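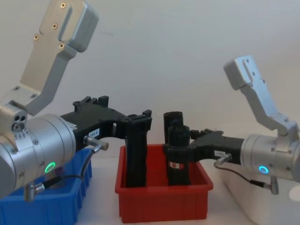 Ticket 1330: Both arms reach into the red bin together and the run stalls

Project: Brendetari (two-arm bin sorting)
Site: Gralldale
Opened in: August
Status: Closed, with one follow-up
Priority: Normal

Original report

Hello all. We're trying the shared-bin method on the two-arm bench and most of it is going really well, so please read this as a cheerful ticket! The trouble comes when both grippers are down in the red bin at once. The right one closes on the shorter black cylinder at the front, the left one hangs its fingers inside the bin, and then both arms stop. No fault message, no bump, no protective stop. The wrist rings stay lit, green on the left and cyan-blue on the right. After a while the planner gives up and logs "no joint path found".

It doesn't happen when only one arm goes in. It doesn't happen with the white bin either, where we let the arms take turns.

What I expected: right arm lifts its object, left arm waits inside the bin and then goes for the taller one.

What I tried before writing:
- Restarted the planner. No change.
- Slowed both arms to half speed. They stall at half speed too, just later.
- Swapped the order so the left arm picks first. Same stall, mirrored.
- Took the taller cylinder out. The stall goes away completely, and I think that's the interesting bit.

Log bundle is attached to the run folder under Tiêu (that's our planner build, for anyone new to the queue).

Reply 1, planner side, 10:40

Lovely report, thank you. The last item on your list is a big help. Could you send the clearance trace for one stalled run and one good run with the tall object removed? Please leave the bin in the same spot for both. Also, which version of the reach map are you loading? The start-up banner will tell you.

Reply 2, bench side, 11:25

Traces uploaded. The banner says the reach map is the one built for the old bins, and I'm going slightly red typing that. The old bins had straight walls. The red one has a flared rim, so it's wider at the top than the map believes. I'd have guessed that would cause bumps and not stalls, but tell me what you see.

Reply 3, planner side, 13:05

Had a good look over lunch. There are two things going on and they make each other worse.

First, the reach map. With the wrong rim shape loaded, the planner and the depth check disagree about where the wall is. The depth check wins, as it should, so the free space inside the bin shrinks to a narrow slot in the middle.

Second, and this is the fun one, the method itself. In shared-bin mode each arm treats the other gripper as a moving obstacle with a safety skin around it. It also puts a skin around any object that nobody is holding yet. The tall cylinder stands behind the short one. Once the right gripper has closed, the left gripper's skin, the tall object's skin and the right gripper's skin all overlap. Every direction looks blocked to both arms, so both wait politely for the other to move. They'd wait for ever if the timer let them.

Take the tall object out and one skin disappears, the slot opens, the run carries on. Exactly what you saw.

Please try this, in order:
1. Rebuild the reach map with the flared rim. The tool is in the Beveo folder, under bin shapes. Measure the rim at the top edge and the wall at the base.
2. Clear the cached map before you restart, or it will quietly load the old one again.
3. Run the same layout ten times with no other changes and send me the stall count.

Don't touch the skin settings yet. I'd love to know how much of this is the map alone.

Reply 4, bench side, 15:50

Done, all three. New map loads, banner agrees, cache cleared (twice, I'm nervous now).

Result: 4 stalls in ten runs. Before the rebuild it was every single run, so the map was a real part of it. When it does stall it's in the same place as before, right gripper closed on the short one, left fingers down inside the bin.

One thing I noticed while watching. On the good runs the left arm goes in a touch later. Only a moment, but you can pick it out by eye once you know. On the bad runs they arrive nearly together.

Reply 5, planner side, 16:30

That is a brilliant thing to notice, and it matches the trace. If the left arm is late, the right arm has already started its lift, and the skins never all overlap. So timing decides it, and at present timing is luck.

We could force a delay, but a fixed delay throws away most of what shared-bin mode is meant to give us. I'd much rather try the yielding rule we've been discussing for the paper. In short:

- The arm that has closed on something gets priority until its object clears the rim.
- The other arm may stay in the bin, but must give way along its own approach line if the first arm asks for room.
- An object that nobody is holding keeps its skin, but the skin gets thinner on the side facing the arm with priority.

It's in a branch, ready to use. Switch on "yield after grasp" and leave everything else alone. Please start with the speed where it is now, stay by the stop button for the first few, and keep hands clear of the bin, as the waiting arm will now move upwards when you may be used to it standing still.

Reply 6, bench side, next morning, 09:15

It works, and it's a joy to watch! The right arm closes, the left gripper backs up a little way, the right one lifts, and the left one drops straight back in for the tall cylinder. No stall in the first ten. I then let it run through the full set, 458 picks with a mix of layouts, and got 2 stalls.

I saved both. They look alike to me: the object has tipped and is leaning on the wall, so the right arm closes at an angle and asks for room on the wrong side.

Also, runs with both arms sharing the bin are now taking roughly a third less time than taking turns. I haven't done the sums properly, so please don't put that in the draft until we've run a fair comparison with the same layouts in the same order.

Reply 7, planner side, 10:00

So pleased with this. I've been through the two you saved and agree with you on both. The rule works out the "ask for room" direction from the bin axis, and it ought to come from the gripper's own closing direction. With an upright object those are the same, so we never saw it. I'll open a separate ticket for leaning objects so this one can be closed.

For the comparison, could you record these with each run:
- which arm closed first
- whether the other gripper was already below the rim
- upright or leaning, for each object
- time from first entry to last object clear

The second one matters most to me. My hunch is that the gain comes nearly all from the waiting arm staying inside the bin, and I'd like numbers that could prove me wrong.

Reply 8, bench side, 10:20

Will do. I've added the four columns to the run sheet and put a note by the bench about loading the right reach map. Do you want the blue bin in the comparison as well? Its sides are ribbed and the depth check has been a bit jumpy on it. The red one has ribs on its front wall too and seems fine, so it may be something else.

Reply 9, planner side, 10:35

Leave the blue one out for now and log the jumpiness on its own, with a depth capture if you can. One change at a time. Red bin first, then white.

Closing notes

Cause: out-of-date reach map (straight-walled bin shape loaded for a bin with a flared rim), plus a mutual wait between the arms in shared-bin mode when a free object stands close to a held one.

Fix: reach map rebuilt, cache cleared, "yield after grasp" switched on in the Tiêu branch. Default stays off until the comparison is finished.

If you see the same stall: check the start-up banner for the bin shape first. If that's right, look in the clearance trace for three skins overlapping just after a grasp, and attach that stretch of the trace to a new ticket.

Follow-up: leaning objects, direction of the room request. Opened separately and linked to this one.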